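Unit 4. Small Rooms: Surfaces, Storage and Clearance
Course handout, November session
Instructor: Noemi Ferraro

Students should read this handout before the practical and bring it with them. The unit carries 15 points toward the final grade.

4.1 Work surfaces
A desk placed along a wall leaves the rest of the floor available for passage. Its supports must be included in the plan. A flat foot bar extends along the floor and should be drawn at full length, even where the tabletop above it has a curved front edge.

4.2 Appliances
A refrigerator requires clear space for the door and for the person using it. Allow 830 mm in front of the appliance for all exercises in this unit. 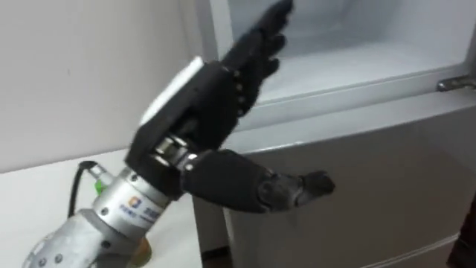
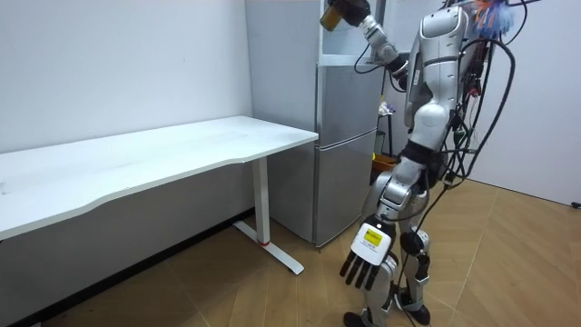

Fig. 4.1. White furnishings: refrigerator (first view); desk with T-shaped metal leg (second view).

4.3 Exercise
Draw a floor plan of a small room containing one desk and one refrigerator. Mark the foot bar, the door swing and the main route through the room. State all measurements in millimeters. Plans are to be submitted to Colette Pruvost by noon on the day of the practical.

Reading: Guillot, pages 74 onward.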